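Craft room walk-through, Plaltier building, room 13
Checked by Noreen Hennessy, with Cillian Ó Conaill on the ladder
28 May 2026

I love doing this one. The card and paper room has come on so much since April, and most of what follows is good news! Ticks mean fine as found, open boxes mean something still to do, and my comments sit under each line.

## Floor and ways out

- [x] Both doors open fully from inside
- [x] Path to the back door clear
- [x] Mats flat, no curled corners
- [ ] Offcut bin away from the heater

The bin had crept back toward the heater again. I moved it to the spot under the coat hooks and Ultan Hanrahan is going to put a strip of tape on the floor to mark its home. The new mats are great, by the way, very kind to the knees if you're sorting the bottom drawers.

## Cutting tools

- [x] Guard on the big trimmer in place and tight
- [x] Craft knives capped and back in the rack
- [x] Used blades in the sealed tin
- [ ] Spare blade packs locked away

All 40 knives were in the rack, every one with its cap on. That's the first full rack I've signed for and I was thrilled! The spare blades were in an open tray next to the glue. Fiachra Mulligan has the cupboard key now, so please see him when you need a pack.

The Kan trimmer still pulls a little to the left on long cuts. It's safe to use, the guard is solid, but take it slowly with anything longer than your forearm.

## Paper and card

- [x] Colored card stored flat
- [x] No stacks above shoulder height
- [x] Work surfaces wiped and free of grit
- [x] Sheets checked for staples and pins before cutting
- [ ] Shelf labels match what's on the shelf

I had a good look at the pale lavender while I was at it, one of my favorites of the whole range. It's a lovely soft shade and it looks so fresh against off-white.

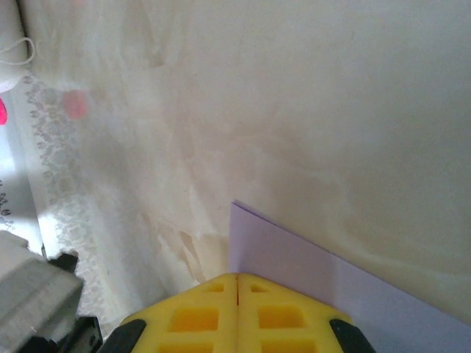 *Pale lavender sheet, off-white behind. Paper and card section.*

The smooth sheets do like to slide, so keep piles low on the sloping shelf and put the heavy board at the bottom. Edges can be sharper than you'd think, too. We've had two paper cuts in the book since April, both from people running a thumb along a fresh edge to find the end of the pile. Lift from the corner, please.

Labels: the lilac and lavender shelves are swapped. Order number 1606 is the lavender and 293 is the lilac. Easy fix, and Saoirse Brophy has already offered to print new ones in a nice big font.

## Glues and sprays

- [x] Lids on
- [x] Spray glue in the metal cabinet
- [x] Window vent opens and stays open
- [ ] Safety sheet for the Multer glue in the folder

The sheet is missing from the folder. I've asked for another copy. Until it turns up, stick with the Clokovetti paste, which washes off with soap and smells pleasantly of nothing much.

## Lights and plugs

- [x] No frayed cords
- [x] Heat tool stands present
- [x] Ceiling lights all working
- [ ] Desk lamp by the window

Cillian changed two tubes overhead and the difference is wonderful, you can finally tell navy from black at the back table. The desk lamp flickers when you bend its neck, so it's unplugged and tagged.

## First aid

- [x] Kit on the wall, seal unbroken
- [x] Eye wash in date
- [ ] More small bandages

See the paper cuts above! Fiachra is adding a box to the next order.

Open items go to Ultan, who will initial each one on the sheet by the door when it's done.

N.H.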